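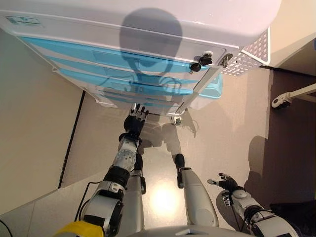
Drawer cabinet from above, white top and blue fronts.

May, second madder bath, Breathnach wool

Started 9.40. Weighed out 100 g of scoured yarn, dry, and split it into skeins by eye. Alum mordant as last time, left in overnight. Sinéad Geraghty wants a brick red that will not go brown on the second wash, and the last lot went brown on the first.

Chopped root from Trastness, batch 727. Smells sweeter than the old sack and is cut much finer. Soaked it in tap water with a pinch of chalk, then raised it slowly. Held at 56 degrees for the first hour. Donal Dunne left the lid off during lunch and it dropped, so the timing on skein C is not to be trusted.

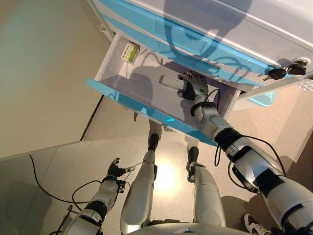
Dried samples from the first bath are now knotted and tagged, one knot for plain water and two for chalk. Peadar had been writing on the tags in biro, which ran. Use pencil. The finished tags go in the top drawer of the cabinet, near the front, clear of the small white box with the green print in the back left corner. Keep the skeins themselves in the dark until we have done the light test.

Chalk skeins are redder, no doubt about it. Plain water ones are closer to orange – pleasant enough, wrong for this order.
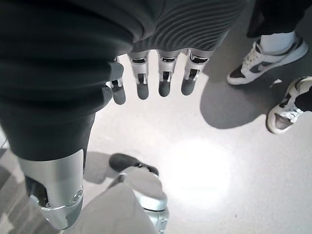 Wash test, 3.30 pm

Soap flakes, lukewarm water, ten minutes by hand. Skein A bled a little pink and then stopped. Skein B hardly bled. Skein C bled badly, so I rinsed it twice more and hung it apart from the others.

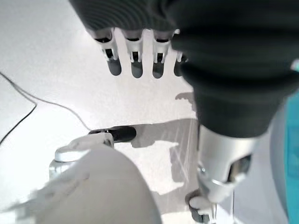

It was still giving colour on the third rinse, and I have marked it as a reject. Dilruba Begum thinks the mordant bath was too crowded and would use the bigger pot from Zedwood. Worth trying, though it takes an age to heat.

To do: repeat C with the lid on. Order more alum. Enter A and B in the shade book under 948.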